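Lundside cable dress kit for two-arm cells: six weeks of use
Reviewed by Malsha Gunawardena
June 21, 2019

We run one small cell with two arms facing each other over a white table. Its job is handling connectors and circuit boards, and most of our downtime has come from cables. Mervin Boychuk looks after the cell and had been tying everything up with hook-and-loop straps from the hardware store. In February he lost a morning to a wrist cable that had worked its way under a clamp, so we ordered the Lundside kit.

It costs $200 and comes in a flat box with clamps in two sizes, a roll of sleeve, rubber saddles and a hex key. The instructions are one folded sheet. The drawings are fine but the text is very small and grey.

Fitting took Mervin most of an afternoon. You power down, move each arm by hand to its furthest reach, and mark where the cable goes tight. Then you clamp behind the mark and leave a loop. We left too little slack the first time and had to redo one side. The sheet gives a minimum bend but says nothing about how much loop to leave at the wrist.

The saddles are the best part. They grip without marking the paint and come off with a thumb. The small clamps are less good. Two worked loose in the first week and we put thread locker on the screws, which has held. The sleeve frays where you cut it unless you melt the end.

After refitting we re-ran the reach check on both arms and changed one waypoint. We have logged 822 cycles with no snags. I'd like to see a few thousand before I call it fixed.

There is nothing in the kit for cables on the floor, so budget for a cover strip if yours run behind the table like ours do.

Worth buying if you have more than one arm. For a single arm, straps will do. Four out of five.
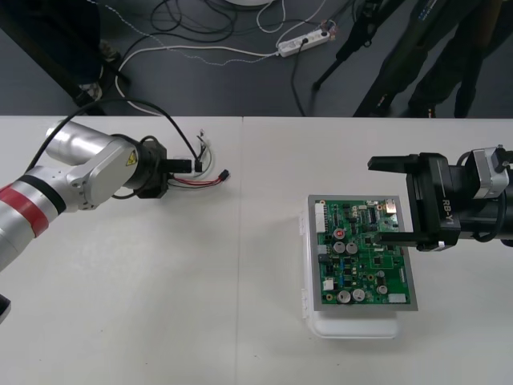
Both arms at the table, with the board on its tray at right.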